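Search this site Enter keywords

Slavica Grgić is late, talks fast, eats a sandwich through most of it. She runs the garment handling work at Durnham, three people, one long room. Her result is out in April and she wants to talk about the method first.

"Everybody asks about the policy. Ask me about the demonstrations."

So, the demonstrations. No robot arm while they collect. A person holds the gripper and does the job by hand – take a garment by the cloth, move it on the rail, let go. The camera rides on the tool and sees what the robot will see later. The set stands at 1879 demonstrations, 155 of them on ribbed fabric.

Why split out ribbed? "Becuase it was killing us. Smooth shirts were fine. Corduroy, the fingers closed and the policy thought it had the hem when it had a fold."

Her fix was dull, she says. Hatice Sezer went back through the failures and marked the moment of contact in each. Then they recorded more grasps that start badly and get corrected. "We used to throw those out. Stupid. That's the part you want to learn from."

On the held-out garments the retrained policy dropped the ribbed ones 3 times in the final run. Before that she won't give me a number. "A lot. Put a lot."

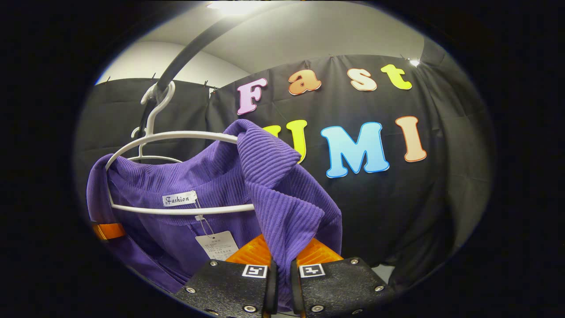

Purple ribbed garment on the rail, cloth between the gripper's fingers.

Does it carry over to other grippers? Not tested. Apolinar Huerta wants to try softer finger tips, Grgić isn't keen. "One thing at at time."

Next is hangers with two items on them. Then knitwear, maybe. She checks her phone, it's ten past four, she has to go – "send me the quotes, I'll fix my grammar."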